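Learning to sort: an interview with the coordinator of the Lemik student robotics project

The Lemik project is now in its second year at the Flakau technical college. It is open to students from any department, and the present group has 14 members. The coordinator spoke to the college bulletin in April about the work and the plans for the coming term.

Asked why the course is built on so simple a task, the coordinator said that sorting suits beginners. "Students arrive wanting to build something grand. We ask them to move a block from one place to another, and to do it again until they trust their own notes."

Members work in teams of up to 5, and each team keeps a written log of every attempt. The shared log held 866 entries at the end of March.
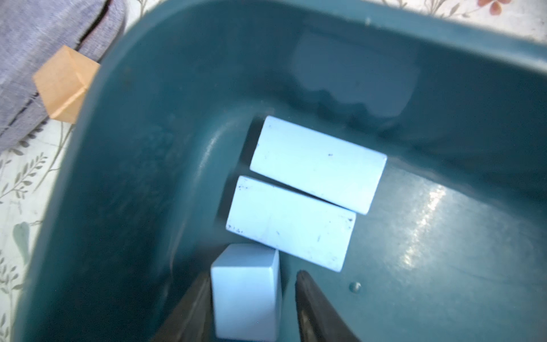
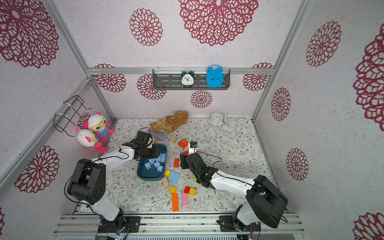
Assessment is based largely on the log, and the coordinator was firm on this point. "A team that records a poor attempt properly will receive more credit than one that remembers a good attempt." Entries must name the block and state where it lay. With several colours on the mat and the light blue pieces kept close together in the teal tray, a note saying only "the block by the tray" is returned to its author. Teams are also asked to record which arm was used, left or right, and students from the language department have proved - to the surprise of some engineers - to be the most careful writers.

The project will send 2 teams to the Phetsri schools meeting, where they will present their logs alongside a short talk. Training material from the Zarar workshop has been adopted for new members, with some changes to the wording.

"The talk is what worries them," the coordinator said. "We have set aside the last hour of each session for practice."

Applications for the next intake may be made at the college office until the end of May.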